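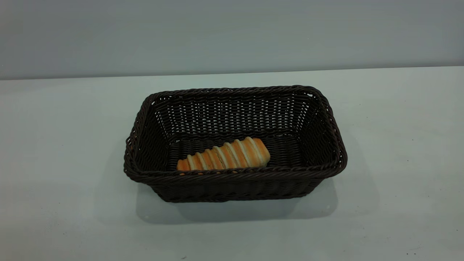
Section 8 — Set-up and safe working, food handling cell

Read this before powering anything. Applies to the Raltetti arm on the Dallar bench mount. Older mounts, see the yellow sheet from Trerkcombe. Revised Saturday, May 22, 2021.

8.1 Before you start

1. Controller off, key out. Key stays with whoever is working on the cell.
2. Clear the table. No mugs, phones, tools, spare trays.
3. Wipe down table with food-safe cleaner. Let it dry fully. Get the corners too.
4. Check the gripper pads. Any split, nick or loose edge — bin the pair, fit new ones. Do not glue.
5. Log the pad change. Initials and time.

Note: pads are sold in pairs. Replace both even if only one is worn.

8.2 Placing the basket

1. One basket on the table at a time.
2. Long side parallel to the front edge of the table. Centre it by eye, then run "Find basket" from the set-up menu.
3. Press down on the rim with both palms. If it rocks, swap it.
4. Run a gloved finger around the rim. Loose strands catch on the pads and can end up in the food.
5. Load one item for the first run. Anywhere on the basket floor is fine, any angle, but it has to lie inside the rim.

Note: dark baskets on a light table read best. If you change basket colour, redo the find step. Saved settings do not carry over.

Caution: woven baskets are not wash-down parts. Follow the supplier's cleaning sheet and keep used ones seperate from clean.

8.3 Speed and reach limits

1. Set the speed cap to 210 mm per second for anything done with a person near the table. Cap stays on for all teaching and test picks.
2. Set the lowest pick height 2 mm above the basket floor. Not lower. Pads dragging on weave wear out fast and shed.
3. Grip force on the softest setting to begin. Go up one step at a time. Flaky or filled pastry marks easily, so check each item after the pick.
4. Approach from straight above. Angled approach only with written sign-off from the site lead.

WARNING: the speed cap does not replace the guard. Guard closed for all automatic running, every time, including short tests.

8.4 First run

1. Everyone back behind the floor line. Say it out loud.
2. Key in, controller on, wait for steady green.
3. Test the emergency stop. Press, check the arm holds, reset. If it drifts at all, stop work and tag the cell out.
4. Step through one pick by hand control, finger on the stop.
5. Repeat with the item turned the other way, then again close to the side wall.
6. If the rim gets bumped, raise the travel height and go back to step 4.

Note: anything used for test picks is waste. Doesnt go back on the line or in the lunch room.

8.5 Records

Write down basket type, item type, force step, pick height and stop test result. Pad life counter shows on the Mitsotakis-Vlachou panel, bottom menu. Change pads at 1,949 cycles even if they look good. Full service each March.

Lost the log sheet? Print a new one before running. Continue to Section 9, Cleaning and shutdown.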